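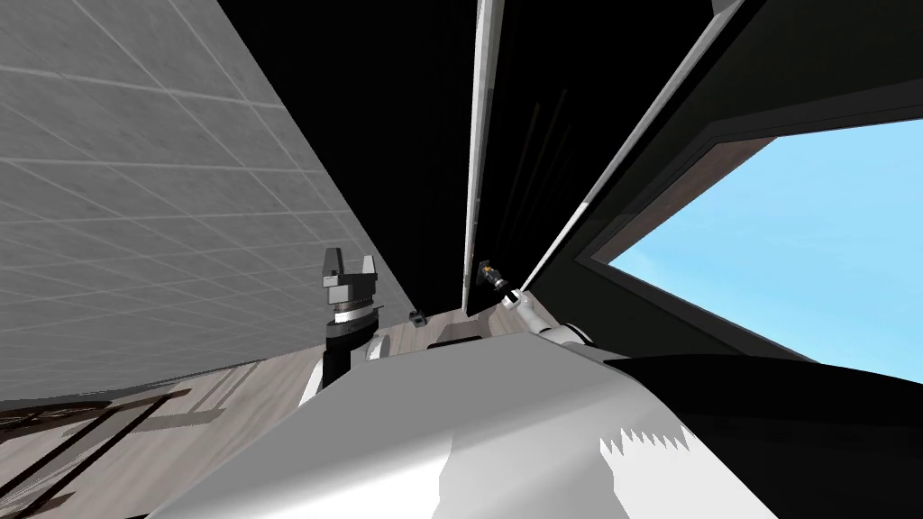

Rendered 3D view, gray gripper fingers pointing up and a jagged light-and-shadow edge on white.

Support > Zitik monitors > Set-up > Section 6: Stand, cables and first picture

Last updated: January

OK, you've got the Zitik out of its box and you're dying to plug it in. I get it! Do the stand first though.

1. Lay the monitor face down on a folded blanket. I use a bath towel folded double, works great.

2. Push the neck into the slot on the back until it clicks. Give it a gentle tug.

3. Set the neck on the base and turn the big thumbscrew by hand. Snug is plenty.

CAUTION: Don't lift the monitor by the screen itself (I grab the neck with one hand and hold the bottom edge with the other).

4. Run both cables through the ring in the neck, then plug in the video cable, then the power. Leave some slack - you'll want it when you tilt the screen.

5. Turn it on and pick your input. If you see "No signal," wake the computer up before you start swapping cables. Gets me every time.

6. Open Menu > Color and choose Rerar mode for everyday stuff, or Kudo mode if you work late and like things warmer. I live in Kudo after 9 p.m.

7. Now brightness. Hold a sheet of white paper next to a blank page on the screen and turn it down until the two look close. It'll seem dim for a day or so, then you'll wonder how you stood it before!

NOTE: Error 1158 means the cable is in the wrong port. Move it over one and restart.

Wall mounting is in Section 7.

We use cookies to remember your settings. Accept | Manage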